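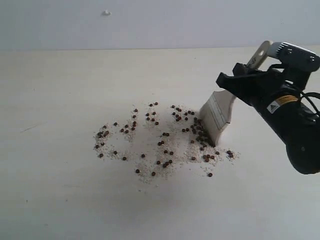 White table, pale granular stuff spread across the middle.

Chain lube for a long trip: wax or oil?

Started by kundavley_kev

kundavley_kev
Posted Sunday, September 22, 2024
I'm riding from Dreso to Teixeira and back in May, two up, with hard bags. The loop is 1321 miles by my map and the bike has a chain, not a shaft. I've used spray wax since I bought it and the rear wheel stays pretty clean. A guy at work says wax won't hold up on a trip like that and I should switch to plain gear oil. I don't want to carry more than I have to. What do you all use?

torqueless
Gear oil, 80W-90. Small squeeze bottle and a rag. Put it on at the end of the day while the chain is warm, on the inside of the lower run, and wipe off the extra. I do it at every second fuel stop if it has been raining. Yes, it flings. Your rim will be black by the second day.

Zinash Tamiru
I would stay with wax if that is what you know. I did the Dreso road last year on a 650 with wax the whole way and adjusted the chain one time. The important thing is to let it sit before you ride. If you spray it in the morning and leave five minutes later, most of it ends up on your tire and swingarm.

torqueless
One adjustment doesn't tell you much. What did the sprockets look like when you got home?

Zinash Tamiru
Same as when I left. The chain had over 100 miles on it before the trip and it is still on the bike. I clean it with kerosene and a soft brush when I get the chance, then wax again that night.

padre_dos
It's an o-ring chain, right? Then the grease that matters is sealed inside and you're only keeping the rollers from rusting and the rings from drying out. Either one will do. People argue about this way too much.

torqueless
The rollers still run on the sprocket teeth, and that part isn't sealed. I've seen dry chains eat a front sprocket.

kundavley_kev
Yes, o-ring, stock size. Longest day is 368 miles. The first stretch past Nukasness is gravel, if that changes anything.

padre_dos
It does a little. Wet oil picks up grit. On gravel I'd go with wax or run it close to dry, then clean it when you're back on pavement.

torqueless
I'll give you the gravel. Wax for that part, oil for the rest.

Zinash Tamiru
I would not mix them without cleaning in between. You get a sticky paste in the side plates and it takes forever to get out.

slowlane575
Check your slack with the passenger and the bags on. Mine was fine on the side stand and way too tight with my wife on the back. I went through a countershaft seal finding that out. The manual should have a number for it, but it may only give it for the bike unloaded.

kundavley_kev
Mine only gives it on the side stand. How much looser did you go?

slowlane575
I had a friend push down on the seat until the axle, swingarm pivot and front sprocket lined up, then set it so there was still a little play at that point. Write down what that measures on the stand and use that number from then on.

kundavley_kev
OK, I'll do that this weekend. Sticking with wax. I'll bring one small can and buy another in Teixeira if I run low.

torqueless
Call ahead. The shop in Teixeira was closed on Mondays last time I went through, and the gas station only had oil.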